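Zaltesine School Robotics Club
Home » Clubs » Robotics » Gallery » Spring term

Gripper project: the cup task

The club has 14 members this term, from Years 8 to 11, and meets after lessons in the upper technology room. The spring project is to teach a small arm to pick up everyday objects from a table. Before the arm gets to try anything, members record the movements themselves with hand-held grippers. A camera on the gripper films each attempt, and the recordings are used to train the arm.

We have two hand-held grippers, named Kos and Petau after the two teams that put them together. The plastic parts were printed in the technology room over half-term. Kaja Stankevičius runs the club and wrote the task sheets. The entry for the Kevberg Schools Robotics Day has to be in by the end of March, so most of the term has gone on one job: move a cup from one side of the table to the other and leave it standing.

Each attempt counts as one recording. A good one has a slow approach, a clean grip, a short lift and a gentle release. The sheet on the wall has a column for each of these and a wider one for notes. Notes from the first session include "too fast", "elbow on table" and "forgot to press record" (twice, same person).

The approach is the part that took longest to learn. Members wanted to come down from above, as you would with your own hand, and the task sheet asks for a level approach with the fingers low. We practised that separately for a whole session before going on to the lift.

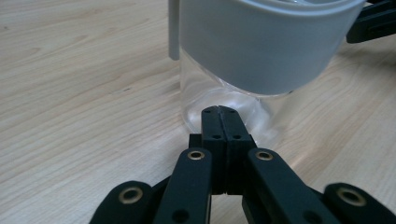 Gripper closed at the base of the cup, seen from the gripper's own camera. The brass eyelets are on the linkage arms.

The linkage is the part visitors ask about. One squeeze of the handle moves both fingers together, so they stay in line with each other as they open and close. Team Petau's first version had the holes drilled slightly too wide and the fingers wobbled. They printed the arms again with smaller holes and the wobble went. Team Kos had the opposite trouble and spent an evening with a round file.

Clear cups are harder for the software than plain ones. The table shows through the side, and highlights move about when the camera moves. Our older members raised this at the planning meeting and it was agreed to keep them in the set anyway, as the Kevberg rules allow the judges to bring any cup they like. Blinds stay half down during recording. We tried one session with them fully up and the afternoon sun made most of the recordings useless.

How a session runs

4.10 pm: tables cleared, bags under the benches.
4.15 pm: gripper check. Fingers open fully, fingers meet evenly, screws finger tight, lens wiped.
4.25 pm: recording in pairs. One person moves the cup, the other keeps the sheet. Swap after 7 attempts.
5.10 pm: copy the files across and go through the rejects together.
5.30 pm: finish.

Going through the rejects has been more useful than we expected. Watching your own attempt from the gripper's side shows things you miss while doing it, mostly a tilted wrist or letting go too early. Year 8 now do this without being asked and are stricter than the adults.

Where we are now

The best session so far gave 23 recordings that passed all the checks. The arm has been trained once on the early set. It found the cup most of the time but closed its fingers short of it, so the next round will include more recordings where the grip itself is slow and held for a moment. The second training run will be set going over a weekend, when the computers in the room are free.

After the cup we will move on to a spoon and then a folded cloth. Team Petau would like to try stacking, which is on the list for the summer term if the judges' feedback is good. Members who want to help with the display boards for Kevberg should put their names on the sheet by the door.

Joining the club

New members from Year 8 upwards are welcome at the start of each half-term. No experience is needed. Bring a pencil and tie back long hair. Parents who would like to see the gripper in use can come in for the last part of a session, from 5.10 pm, and should sign in at reception first.

Previous gallery: Line followers, autumn term
Next gallery: Kevberg Schools Robotics Day (to be added)
Back to Clubs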